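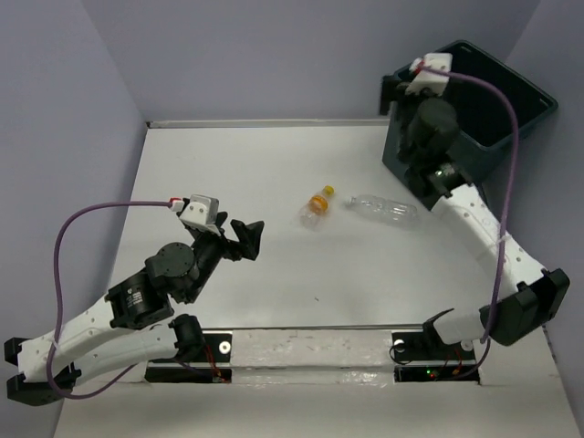

A customer in Clestport wrote to us last spring to say that she had put off buying a countertop water filter for years, had finally brought home the Steklow, and now her only complaint was that her teenagers had started drinking so much water she couldn't keep the pitcher full! We do hear that one quite a bit, and we take it as a compliment (sorry about the pitcher).

Steklow Countertop Water Filter

If you've been buying bottled water by the case and hauling it up the stairs every week, you already know what a chore it is. We started out making the Steklow for people in just that spot: renters, mostly, who couldn't drill into a cabinet or call in a plumber, and who wanted their tap water to taste a little nicer without a big fuss. It sits beside the sink, hooks up to most standard kitchen faucets by hand, and comes off again just as easily when it's time to move or you need the counter for rolling out pie dough.

The filter has 2 stages. Your water goes first through a washable mesh screen that catches grit and rust flakes, and then through a carbon block, where the chlorine taste gets taken down. Folks on older city lines tend to notice the difference most in their coffee and tea, and in plain ice cubes too, which is a funny thing to get excited about, but there you are.

One cartridge is good for around 3,000 cups, so a small household usually gets through most of a year before changing it. Changing it is a quarter turn to the left, old one out, new one in, a quarter turn back. Run the water for 4 minutes before you drink any, and don't worry if it looks a bit gray to begin with, as that's only carbon dust rinsing through.

What comes with it

The filter housing, with one cartridge already inside
Faucet adapter with a diverter lever
Spare rubber washers
Drirovitz cleaning brush for the mesh screen
A printed guide with nice large type

Choosing a model

The Steklow comes in white or slate, and the insides are exactly the same. If your counter is short on room, have a look at the Heo, its slimmer cousin, which tucks in behind a dish rack very nicely. The Heo takes the same cartridges, so you can start with one and switch to the other later and still use up whatever you have in the drawer.

A few things to know before you order

Neither model fits a pull-down sprayer faucet. We wish they did, and we get asked all the time! Please use cold water only, and take the housing indoors if it lives in a camper or cabin that freezes over the winter. The filter is meant for water that's already safe to drink, so if you're on a well, have it tested first.

The housing is covered for 2 years from the day you buy it. Washers wear out sooner than that, and we'll gladly mail you more at no charge. Just send us a note with your order number.

Spare cartridges are sold singly or in pairs, and ship in the same box as your filter if you add them before checkout.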